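Dernière mise à jour : juin

4. Préparer la projection (copie Azimi)

1. Allumer le lecteur Devell, attendre 2 min. Ne rien brancher avant.
2. Insérer le disque du documentaire, choisir « Salle ». Durée 113 min, prévoir le débat en plus.
3. Sous-titres : piste 8. La piste par défaut est sans, on se fait avoir a chaque fois.
4. Son à 100, puis baisser depuis la console.

Attention : jamais de pause pendant le générique, le lecteur repars au début.

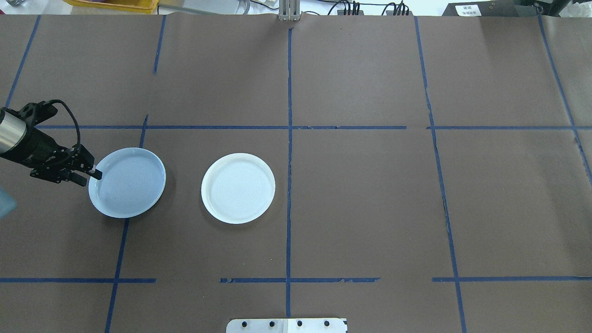
Où trouver la piste en version originale ?
Dans le menu Langues, deuxième ligne, sous « Tritham ».

5. Fin de séance : éjecter, puis éteindre.

Contact : Zohreh Pakzad, Landside – Haut de page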